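Have you ever looked closely at a tall crane or an old railroad bridge? It's full of holes! Triangles next to triangles, all the way along. Builders call that pattern a **truss**, and it's one of the cleverest tricks there is for making something strong without making it heavy.

## Why triangles?

Try this at home. Tape four craft sticks into a square, then push on one corner. It flops right over into a squashed diamond shape! Now tape three sticks into a triangle and push again. A triangle can't change its shape unless a side bends or a corner comes apart – so it stays put.

Put lots of triangles together and a push in one spot gets shared by all the thin bars, which we call *ribs*. You can leave out the stuff in the middle and still have something nice and stiff.

## Big and small

Trusses can be huge. The Kasprzak footbridge is 94 feet long, and you can run across it (I have!). But they can be little, too, and they work the same way.
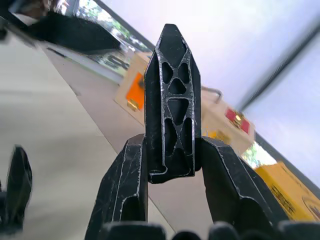 *Triangle and diamond cutouts, with thin black ribs in between.*

## Your turn

Build a bridge from 40 strips of stiff paper and 6 inches of tape. Dexter Tillman's held 14 library books!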